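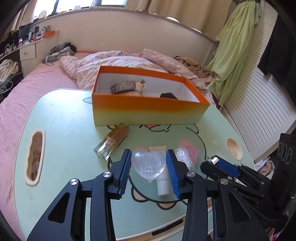
Temps de lecture : 4 min

Pince à main Numano : la mâchoire gauche arrive en retard et l'ouverture enregistrée ne revient pas à zéro

Ticket 204 – Entraide montage, atelier partagé Laketbridge
Ouvert par : Snežana Ionescu
Statut : résolu, un point en suspens
Matériel : pince à main Numano, patins bleus striés, carte d'acquisition Plornatholm

Bonjour à toutes et à tous,

Je m'excuse d'avance pour la longueur, j'ai tendance à tout raconter, mais je préfère vous donner trop de détails que pas assez. J'ai fini de monter ma pince en novembre, à la maison, et je fais mes essais sur la petite table vert menthe de la chambre avec ce que j'ai sous la main : un flacon de parfum rectangulaire, un tube beige, et surtout le flacon en forme de cœur marqué « BE MINE », qui est devenu mon objet de référence. Il est transparent, ses flancs sont courbes et il se tient sur son bouchon blanc, donc le moindre défaut de symétrie se voit tout de suite.

Le souci est le suivant. Quand j'appuie sur la gâchette, le patin droit touche le flacon en premier et le pousse vers la gauche avant que l'autre patin ne se décide à bouger. Une fois sur deux le flacon bascule. Et quand je relâche, le logiciel Plornatholm m'affiche encore 7 mm d'ouverture manquante, alors qu'à l'œil les bras me paraissent revenus en butée. Je précise que la valeur ne dérive pas au fil des essais, elle reste bloquée là.

Ce que j'ai déjà essayé, dans l'ordre :

Redémarrage de la carte, puis nouvel étalonnage pince ouverte. Aucun changement.
Échange du patin gauche et du patin droit. Le retard reste à gauche, donc les patins sont hors de cause.
Nettoyage des articulations au pinceau sec. Il y avait un peu de poussière de tissu (la chambre sert aussi de penderie, je ne vous fais pas de dessin), mais le comportement est le même.
Essai avec le flacon rectangulaire couché. Le défaut se remarque moins, le flacon glisse sur la table et se recentre tout seul.

Je n'ai pas encore touché aux vis des biellettes noires, j'ai peur de perdre mon réglage. Est-ce que quelqu'un a déjà vu ça ?

Merci beaucoup, et bonne soirée !
Snežana

Réponse de Iñaki Valcárcel

Bonjour Snežana, et bravo pour le montage, il est très propre !

À mon avis vous avez deux pannes qui se ressemblent, et je les prendrais séparément. Pour le retard à gauche, regardez du côté des vis. Sur ma première pince j'avais serré à fond comme on serre une étagère, et une biellette frottait tellement qu'elle attendait que l'autre ait fini sa course. Desserrez les vis du côté gauche d'un quart de tour, actionnez la gâchette à vide une quinzaine de fois, puis resserrez juste assez pour supprimer le jeu. Une pointe de frein-filet faible quand vous serez contente du résultat, pas avant, sinon vous allez pester.

Pour le zéro, avant de soupçonner la carte, débranchez le ressort de rappel et ramenez la gâchette à la main jusqu'au bout. Si l'affichage retombe à zéro, votre ressort est trop mou. Notez aussi la valeur brute du capteur dans les deux positions, la valeur en millimètres passe par la table d'étalonnage et peut vous égarer.

Tenez-nous au courant,
Iñaki

Réponse de Snežana Ionescu

Iñaki, merci, vous m'avez évité une soirée de démontage complet.

Les vis d'abord. Celle du bas, côté gauche, était franchement trop serrée, je l'ai senti au tournevis. J'ai repris les réglages comme vous dites, et maintenant les deux patins arrivent ensemble sur le cœur. Je l'ai pris et reposé 76 fois dans la soirée (oui, j'ai compté, il me fallait un chiffre pour le journal d'essais) et il n'est tombé à aucun moment.

Le ressort ensuite. Sans lui, en ramenant la gâchette bleue à la main, l'affichage revient bien à zéro. La valeur brute bouge aussi, donc le capteur va bien. J'avais monté un ressort Sutcliffe récupéré dans le bac de l'atelier, sans étiquette, en me disant que ça irait – et ça n'allait pas. J'ai mis celui du sachet d'origine, que j'ai fini par retrouver au fond d'un tiroir, et le zéro est juste à chaque relâchement.

Réponse de Iñaki Valcárcel

Très bonne nouvelle ! Je passe le ticket en résolu. Pensez à refaire un étalonnage complet maintenant que la mécanique est saine, pince ouverte puis pince fermée, sans objet entre les patins. Les enregistrements faits avec l'ancien ressort sont à mettre de côté, leur ouverture est fausse au relâchement et je n'essaierais pas de les corriger après coup.

Réponse de Snežana Ionescu

Étalonnage refait ce matin, anciens fichiers rangés dans un dossier à part. Il me reste un petit clic du côté de la gâchette en fin de course. Je ne l'entends qu'en fermant doucement, jamais quand je ferme d'un coup, et il ne laisse pas de trace dans les mesures. Je laisse le point ouvert ici au cas où quelqu'un aurait une piste. Je serai à l'atelier demain vers 18 h avec la pince et le flacon, si vous voulez l'écouter de plus près.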